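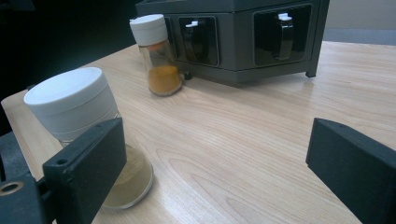
4.2 Changes to the work at the decanting bench

Before April, refilling the spice racks at Verkbridge was a two-person job done at the end of each shift. One person unscrewed and filled the jars; the other wiped them, checked the contents against the order sheet and set them back in their compartments. The filling step is still done by hand. What has moved to the machine is the handling on either side of it: picking up a jar, bringing it to the filling position and returning it to the rack or the holding area. The two kinds of container in Figure 3 account for most of the difficulty reported to us. The squat jar with the wide white screw lid gives the fingers a large, ridged surface to close on, while the narrow spice jar standing behind it, with its small cap and orange-yellow powder, leaves much less margin for an off-centre approach. Staff learned this difference within the first few shifts and began to arrange the bench around it.

Figure 3. Decanting bench with dark spice rack, narrow spice jar and wide-lidded jar of pale powder at the left gripper finger.

The arrangement they settled on was not in the operating instructions supplied by Jirka. The instructions ask for all jars to be placed in a single row, evenly spaced, in front of the rack. Usha Pai, who ran the bench by hand for six years before the trial, put wide jars nearest the gripper and narrow ones further back, and left open table to one side. Her reasoning was that a wide jar could be taken first with little risk of knocking anything, and that the narrow jars could then be approached with more room. The other operators copied the layout without being told to. When the software was revised, the row layout was dropped and the operators' version became the default.

4.3 Division of tasks

Table 2 lists the tasks at the bench before and after the change. Four of the nine original tasks are now carried out by the machine, three remain with the operator in the same form, and two remain in a changed form. The two changed tasks are checking and cleaning.

Checking used to happen as part of handling. A worker who picked up a jar could feel how full it was, see caking at the shoulder and notice a lid that had been cross-threaded. With the jar in the gripper, none of this is available by touch, and the operator has to look instead. Lakshmi Sastry described the change as "reading the jars instead of holding them." She and two other operators said they now bent down to bench height many times in a shift to see fill levels through the glass. This movement was not anticipated in the ergonomic assessment, which had predicted less strain overall because of the reduced lifting. The bench was later raised by 72 mm, after which complaints of lower back soreness became less frequent, though they did not stop.

Cleaning has become more exacting. Fine powders leave a film on glass and on hands, and a worker adjusts grip without thinking about it. The gripper does not. Operators found that a jar with powder on the outside was more likely to turn in the fingers during transport, and they began wiping each jar before it went on the bench as well as after filling. The added wipe takes little time for one jar, but over a batch of 300 it is a substantial piece of work, and it did not appear in the staffing model prepared by the site. Chandrasekhar Chettiar, the shift lead, raised the matter twice before it was added.

4.4 Pace and interruptions

All operators commented on pace. Under the manual method the pair set their own speed and could slow down for a difficult product. The machine works at a constant rate between stops, and the operator fits the filling step to it. Two operators preferred this and said the shift felt more even. Three did not, and mentioned in particular that conversation had become harder. With one person at the bench, the partner who once shared the work is now assigned to labelling, on the far side of the room.

Stops were the main source of frustration in the first month. A stop requires the operator to clear the fingers, reposition the jar and confirm on the panel that the bench is safe. We logged the cause of each stop for 10 shifts. The largest group involved narrow jars approached close to the rack, where the dark housing gave the vision system little contrast against dark glass. The second largest involved lids left slightly raised. Operators could often predict a stop several seconds before it happened, but at that time had no way to act on the prediction short of the emergency button, and were reluctant to use it. A pause control was fitted at their request. Its use rose quickly and then levelled off, while full stops declined over the same period.

4.5 Skill and recognition

The decanting room has kept a written product book since 1979, with notes on how each powder pours, settles and cakes. Before the trial the book was consulted mainly by new staff. It is now used daily, as the operators' notes on handling are entered into it and then carried across to the machine settings by Pavithra Amin on the engineering side. Operators regarded this as skilled work. Their job classification, however, was unchanged at the time of writing, and the hours spent on the notes were recorded as general duties.

This gap between the work done and the work recorded also appears at the Simard site (Section 5), where the machine is the same model but the operators have no part in adjusting it.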